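Rooting pothos in water vs. straight into soil?
Houseplants & Propagation > Beginners

effiong_86
OK so my aunt gave me a bunch of cuttings off her pothos in November and I've got them going in water. Roots are maybe two inches on the long ones. My neighbor says I've already waited too long and they'll sulk when I pot them up. Is that a real thing or is she just being my neighbor?

Cuvthorpe
She's right. Water roots are a different kind of root and the plant has to start over in dirt. I quit doing water years ago. Stick the cutting in damp potting mix, bag over the top, leave it alone.

mossy_yetunde
Disagree with Cuvthorpe (again, hi!). I've moved pothos out of water with roots way longer than two inches and lost maybe a leaf. Keep the soil wetter than normal for the first couple weeks and then ease off. They're pothos, you'd have to work at killing one.

Cuvthorpe
Losing a leaf is sulking.

grernano
Does the container matter? I read it has to be dark glass or you get algae, and now I'm scared of my jelly jars.

mossy_yetunde
Use whatever holds water! I cut down plastic bottles all the time. Algae is ugly but I've never had it hurt a cutting, just dump it and rinse when it goes green.

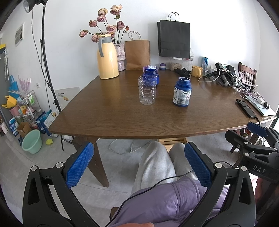

And change the water once a week even if it looks fine. I forget constantly, so I tied it to taking the trash out – trash goes out, water gets changed. Effiong, pot up three or four of yours now and leave the rest in water, then you can tell your neighbor how it went.

effiong_86
I like that. Splitting them up tonight. Do I need rooting powder for the soil ones?

Cuvthorpe
Not if they already have roots. Save your money.

mossy_yetunde
Ha, we agree on something.

grernano
Keeping the jelly jars then. Thanks all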